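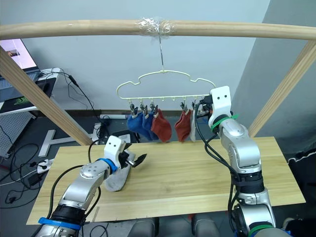

Abb. 9: Sockenhalter an der Holzstange, teilweise behängt

5. Socken aufhängen und abnehmen

5.1 Vor dem ersten Gebrauch

Der Sockenhalter Alora wird an einer waagerechten Stange aufgehängt. Geeignet sind Stangen aus Holz oder Metall, die an beiden Enden fest aufliegen. Spannstangen, die nur zwischen zwei Wänden klemmen, sind nicht zugelassen.

1. Drahthaken über die Stange führen und etwa mittig ausrichten.
2. Haken mit Klebeband an der Stange sichern. Das Band mehrmals straff um Stange und Haken wickeln. Klares Band genügt.
3. Halter einmal leicht zur Seite ziehen. Wandert der Haken mit, eine weitere Lage Band anbringen.
4. Klammern auf die Zapfen der unteren Leiste stecken. Nicht jeder Zapfen muss besetzt sein.

Hinweis: Auf glatt lackierten Stangen hält das Klebeband schlechter. Die Stelle vorher mit einem trockenen Tuch abreiben.

5.2 Socken aufhängen

Unter dem Halter sollte ein Tisch oder eine andere freie Ablage stehen. Dort lassen sich die restlichen Socken bereitlegen und glatt streichen.

1. Socken nach Farben ordnen und Paare nebeneinanderlegen.
2. Zerknüllte Socken auf der Ablage festhalten und am Bund auseinanderziehen.
3. Klammer zusammendrücken, Bund etwa einen Zentimeter tief einlegen, Klammer schließen.
4. Paare auf benachbarte Klammern hängen. Zwischen dicken Socken einen oder mehrere Zapfen frei lassen.
5. Beim Einhängen am Rand den Halter mit der zweiten Hand am Endsteg festhalten, damit er nicht kippt.

Vorsicht! Die Backen der Klammern sind aus Metall und schließen kräftig. Finger nicht dazwischenhalten. Feine Strickware kann Druckstellen bekommen – in diesem Fall nur den verstärkten Bund klemmen.

Einzelne Socken am besten ganz außen aufhängen. Fehlt beim Abnehmen noch der Partner, bleibt die Klammer besetzt, bis er gefunden ist.

5.3 Socken abnehmen

1. Trockenheit an Ferse und Spitze prüfen.
2. Klammer öffnen und Socke nach unten abnehmen. Nicht an der geschlossenen Klammer ziehen, sonst leiert der Bund aus.
3. Abwechselnd links und rechts abnehmen. Der Halter bleibt so im Gleichgewicht.
4. Paare auf der Ablage zusammenlegen.

5.4 Pflege und Störungen

Leiste und Zapfen mit einem feuchten Tuch abwischen. Keine Scheuermittel verwenden.

Halter hängt schief: Klammern umstecken oder das Klebeband am Haken erneuern.

Klammer rutscht vom Zapfen: Klammer abnehmen, Zapfen abtrocknen, Klammer neu aufstecken. Ersatzklammern sind unter der Bestellnummer 339 bei Serkham erhältlich.

Kunststoff verfärbt sich: Den Halter nicht dauerhaft in die pralle Sonne hängen. Die Funktion ist dadurch nicht beeinträchtigt.

Weiter mit Abschnitt 6, Zusammenklappbare Wäscheständer der Reihe Flurkden.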